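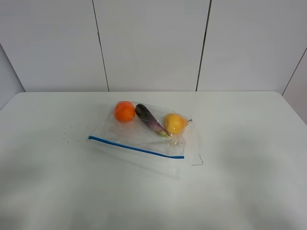 Pleltmont clears its big white table, and the town has feelings about it

PRARTON. The white table in the back room of the Pleltmont Community Workshop has been cleared. Regular users of the workshop may wish to read that sentence a second time.

Members who came in early one morning in October found almost nothing on it, only a clear zip-top bag with an orange, an eggplant and a pear in it. No jars of screws, no half of a birdhouse, none of the three staplers that have lived there since before the building had its current name. White table, white panels behind it, a couple of dark seams where the panels meet, and, the bag aside, that was the view.

"I thought we'd been robbed," said one member, who had come to glue a chair. "Then I thought, who would steal that stuff?"

The clearing was the work of Setsuko Imai, who took over the running of the back room this summer and who had given fair warning. A notice went up on the door. A second notice went up over the first, in larger letters. A third was taped to the table itself, where it was buried within a day under a box of curtain hooks and not seen again until the final afternoon, when it surfaced along with a good deal else.

Imai kept a list. She is the kind of person who keeps a list, and she was happy to share it. By her count, 1647 separate items came off the table and out of the bins stacked on it, with a handful of nails treated as one item and a bag of mixed nails treated as "a bag of mixed nails, God help us."

Of those, 400 were claimed by their owners during a pickup period in the front hall. The rest were sorted onto shelves, sent to the thrift store on the corner, or put in what Imai's list calls "the truck."

Among the things claimed were a soldering iron, a very nice pair of pinking shears, four reading glasses belonging to the same man, and a sourdough starter that was no longer in a condition to be called one. Its owner took it home anyway. Among the things left behind were a trophy for second place in an event the engraver had abbreviated past all understanding, a doorbell, and most of an accordion.

The accordion has been discussed at length. Several members remember it arriving. They do not agree on who was carrying it.

Under the new rules, the table is for work in progress only, and "in progress" means that the person doing the work is standing next to it. Anything left at closing time goes on a shelf in the hall with a tag. Anything still on the shelf after 2 weeks goes to the thrift store, which has asked the workshop, politely, to call first.

The rules were approved at the monthly meeting after a debate that ran past ten at night. Most of it concerned glue. Members who work with slow-setting glue pointed out that a clamped joint may need to sit overnight, and that they did not intend to stand next to it in their coats until sunrise. A glue exception was written in. The watercolor group then asked for a drying exception, on the same grounds, and received one. A request for a jigsaw puzzle exception was heard with sympathy and voted down.

"A puzzle is never in progress," Imai told the meeting. "A puzzle is a tenant."

The puzzle group has since moved to the library, where it is reported to be doing well and to have taken over a table.

Opinion on the bare surface is divided. Members who cut fabric are delighted. One quilter said she had been laying out her pieces on the floor for years and had come to think of that as part of the craft, along with the knees. The model railroad people like it too, although they have been warned about being too pleased, given the history. (The history is that they once asked for a corner of the table for an evening, and the evening went on until spring.)

Others find it unsettling. A few members said they had trouble starting anything on a surface so plain. One man who came in to fix a lamp stood looking at the table for some time, then went and fixed the lamp on a stool by the door. Asked about it later, he said he hadn't wanted to be the first.

There was also the matter of the color. A sizable share of the membership had believed the table to be brown. It was last properly visible at an open house several years ago, and even then there was a cloth over it. Imai said that she had not known what to expect herself and would have been willing to accept most colors.

"I'd have said brown," agreed the chair gluer, who has been coming twice a week for as long as the workshop has been open. "I'd have sworn to brown."

The white panels behind the table have been less of a surprise, but they have stirred up an old argument. Before the clearing, the piles were high enough that the lower part of the wall rarely came up in conversation. It has now come up. One party would like pegboard across the whole of it, with outlines painted for each tool so that everyone can see at a glance what is missing. The opposing party notes that the workshop had pegboard in its previous location, outlines and all, and that for most of its life it served as a very accurate record of what was missing.

Imai is against pegboard for the time being. She is also against hooks, a calendar, a clock, a bulletin board and a framed picture of the founders, all of which have been offered. Her view is that anything fixed to the wall will want a little something set down beneath it, and that the little something will want company.

A local shelving firm, Takeda, has supplied the new units for the hall at a discount. The firm's delivery crew carried them in through the back room and, according to two witnesses, set a box down on the cleared table while they looked for the light switch. It was there for less than a minute. Both witnesses described it as a long minute.

The shelves are already about half full, which the workshop says is what they're for. The tags are yellow. Each has a line for a name, a line for a date and a line for a description of the item, and members have entered into the spirit of the thing to varying degrees. One tag currently reads, in full, "mine." Another gives a page reference to a manual. A third, tied to a coffee can of assorted hinges, says only that the owner knows who he is.

Not everything has found a place. The three staplers, which were expected to go into a drawer, turned out to be claimed by five people, and they are being held in the office until that can be worked out. The curtain hooks are in the office as well. Imai said the office is now the next problem, and that she would rather talk about it some other month.

Arkix, the cleaning company that looks after the floors in the building, has asked whether the back room table is now to be wiped down with everything else. Its contract says "all clear surfaces," and the question had never come up before. The workshop has said yes, please.

A count was also taken of the good screws recovered, meaning screws with a usable head and no visible bend. The figure came to 1772 and was not included in the main list, where screws went in by the jar. Members may take what they need from the bin by the hall door. They are asked to take them to a project and not to another jar.

The back room is open for its usual hours. The sign-up sheet for table time hangs on the outside of the door, with a pencil on a string. The pencil was missing as of yesterday evening, and Imai has ordered a shorter string.

Owners of accordions, or of most of one, should stop by the office before the end of the month.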